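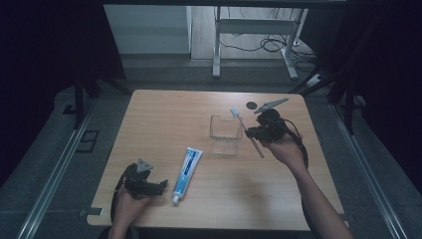

Toothpaste on a light wood table.

Posted in August by Hjalti Damgaard
367 shares | 5 comments

So I spent most of last month reading a city sidewalk code for fun. Well, for fun and for Sistex, the little parcel locker company I've been helping out two evenings a week. They make a locker called the Dekby, which is a slim thing with a keypad that bolts to the ground outside a corner store, and you pick up your packages there so they don't sit on your porch all day. I love it. I'd have one outside my building tomorrow.

The trouble is the word "outside." In Skestbridge, the strip of concrete in front of a store might belong to the store, or to the city, or to the city with the store responsible for shoveling it. You can't tell by looking! There's a seam in the pavement on some blocks that marks the line, and on other blocks the seam is just where somebody fixed a pipe.

When the Sistex folks first asked me to look at their launch plan, it had a whole page on battery life and one line on permits. The line said "check w/ city." I've written that exact line myself, at my old job, and it cost us a summer, so I wasn't about to be smug about it.

Here's what I found once I started calling around. The city has a permit for newspaper boxes, one for benches, one for bike racks and one for café tables. A locker isn't any of those. The woman at the counter was super patient with me and suggested the closest match was "street furniture, other," which costs $573 per location and needs a drawing. Fine, I thought, we can do a drawing. Then she mentioned the 5 feet of clear walking space, measured from the widest part of the thing with its doors open.

Doors open! The Dekby is skinny when it's shut, and that was the whole pitch. With the big bottom door swung out it sticks into the sidewalk almost as far as a parked stroller. Of the first batch of stores that had said yes, a good half were on blocks where that wouldn't work.

I figured this would be a miserable meeting and it kind of was, for the first twenty minutes. Then one of the engineers asked if the bottom door could slide up like a garage door, and everybody started drawing on the backs of things. The sliding version is going to be pricier and I'm told the first one jams. But it would also be easier for someone in a wheelchair to use, and we should have been thinking about that from the start anyway (I include myself here, I never brought it up either).

The other thing I'd push any small hardware team to do is read the draft rules, the ones that haven't passed yet. Skestbridge has one called the Shehu amendment that would fold lockers and charging posts into a single permit with a yearly fee. It's been sitting there since before Sistex had a name. If it goes through, the per-location math changes completely, and the comment period is still open. We sent in two pages. I've never written to a city before and I reread it way too many times before hitting send.

Next up is the drawing. If you've ever had one accepted by a permit office on the first try, please tell me in the comments what scale you used, because the form doesn't say.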